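The copy room, a partial reckoning

I have worked in the Stundthorpe office long enough to have opinions about the copy room, and this month I was given the job of tidying it, which I think was meant as a compliment.

It is a small room with gray walls and no window, and it does more work than any other room in the building. Mail comes in there. Paper lives there, and so does anything a person was carrying when they realized they needed both hands. You put your thing down, you make your copies, you leave with the copies. I have done it with keys, a banana and, one winter, both gloves and a hat.

The copier itself I will defend to anyone. It's huge and it takes up the best spot, but it works. The page counter was at 2,961 when I started keeping an eye on it in June, and I'd like to know what those pages were, because I'm the heaviest user and I can account for maybe a tenth of them. A lot of the rest I found on the floor. People print a thing, read the first page standing up, decide it was the wrong thing, and set it on top of the nearest flat surface as if the machine might want it back.

So the first morning was paper. I made a pile for pages that clearly belonged to somebody, a pile for pages with one clean side, and a pile for the Hoekstra proposal, which needed its own pile. I found 16 copies of the Hoekstra proposal. We did not get Hoekstra. Somebody believed in us, though, in color and single-sided.

Then the mail sorter. I like the mail sorter. It's white painted wood, rows of cubbies, up on the long shelf with the gray brackets, and it must have been beautiful for the first week. The trouble is the names. A few of the cubbies still have their little labels and the rest are a matter of tradition. You learn which one is yours the way you learn which stair creaks. New people don't get told, so their mail goes in the last one on the right, with everything else that has no home, and that cubby has been full for as long as I've known it. I emptied it, which took until lunch. It had menus in it, and a folder of parking forms for the lot we stopped renting, and six catalogs from Miltetti, who sell binding machines and have never once taken the hint. By the next afternoon it was filling up again. I've decided it's load-bearing.

I bought a label maker for this. I want it on record that I bought it with my own money and that I was excited. It did two labels and then asked for a cartridge that costs more than the label maker did, so the new labels are going to be handwritten, and my handwriting is going to be up on that wall until one of us retires.

The cabinet was easier than I'd feared. Toner, more toner, toner for the copier before this one (kept in case it comes back, I suppose), a box of envelopes that had all sealed themselves shut over some humid summer. I threw out the envelopes. I could not make myself throw out the old toner. It's sitting at the back of the upper shelf, and I'll deal with it when I'm a stronger person.

The counter underneath I'm proud of. I cleared the whole run of it, wiped it down with the stuff that smells like lemons and hospital, and told everybody in an email that it was now a Work Surface. Capital letters and all. The idea is that you collate there, staple there, and pack up the big envelopes there, instead of doing all that on the lid of the copier while three people wait behind you. It has mostly held. I check it when I go past. Checking the counter has become a noticeable part of my day, and I've started taking the long way to the restroom to get an extra look.

What I haven't cracked is the low unit behind the copier. It has a drawer and a flat top, and the flat top is exactly the height at which a human arm lets go of things. I cleared it the first morning and again after lunch, and I left a polite note on it, and the note got papers put on top of it. The blue painter's tape on it was my next idea. I thought if I marked off where paper was allowed to go, people would respect a line, the way they do at the post office. They've been very good about the tape. They put their papers right on top of it.

Mugs are a separate subject. The kitchen is down the hall and has a dishwasher, and there's a whole shelf for mugs, and still they migrate. I'm fairly sure that more coffee gets forgotten in our copy room than gets drunk in our kitchen. I carried a couple back on the first day and felt saintly. By the end of the week I'd stopped feeling saintly and started turning the handles all the same way, purely for something to control.

My sister-in-law, who runs the front desk at Nirnitz, says the only thing that ever worked there was taking the flat surfaces away. They put a slanted board over everything at waist height. She says it looks like a ski resort for mice, but there isn't a stray sheet in the place. I asked our office manager about slanted boards and got a look, followed by a reminder that the tidying budget was the label maker, and that there had never been a tidying budget.

So I went back in this afternoon, around the time the light in the hallway goes orange, meaning to do the top of that unit one more time. I stood there a while. Then I made my copies and left it. 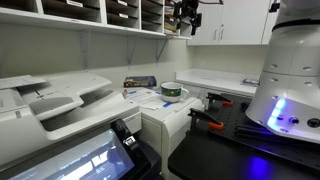 Next up is the supply closet, which has a door, so at least I can close it when I'm done. If anyone reading has a use for old toner, I can have it boxed by tomorrow morning.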